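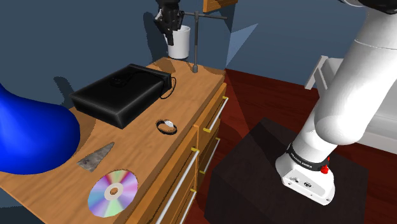

Kapitel 4
Das Exposé: Wie eine Wohnung zu ihrem Text kommt

Wer zum ersten Mal ein Exposé schreiben soll, sitzt meist vor dem Grundriss, kaut am Stift und fragt sich, was es über eine ganz gewöhnliche Wohnung denn zu erzählen gibt. Keine Sorge, so ging es uns allen! In den vorangegangenen Kapiteln haben Sie gelernt, Unterlagen zu beschaffen und Flächen zu berechnen (hoffentlich sitzt die Sache mit den Dachschrägen inzwischen), und nun dürfen Sie endlich mit Menschen sprechen, die ein Zuhause suchen.

Begleiten wird uns dabei eine Wohnung im Städtchen Bultum, die das Maklerbüro Stonus im Mai in den Verkauf nahm. Der zuständige Makler, Detlef Strobel, schrieb zunächst einen Text von 300 Wörtern, in dem fünfmal das Wort »traumhaft« vorkam, aber kein einziges Mal die Höhe des Hausgelds. Bei der ersten Besichtigung wollten die Interessenten dann, wie könnte es anders sein, vor allem über das Hausgeld reden.

Nach der Lektüre dieses Kapitels können Sie
– Pflichtangaben und freie Beschreibung auseinanderhalten,
– eine Überschrift mit höchstens 40 Zeichen formulieren,
– Lage und Zustand einer Wohnung so schildern, dass der Text der Besichtigung standhält.

4.1 Für wen schreiben wir eigentlich?

Bevor Sie die erste Zeile tippen, nehmen Sie sich bitte ein wenig Zeit und stellen Sie sich die künftigen Bewohner vor. Ein Paar kurz vor dem Ruhestand liest eine Anzeige anders als eine Familie mit Kinderwagen, und wer vermieten möchte, blättert ohnehin gleich zu den Zahlen.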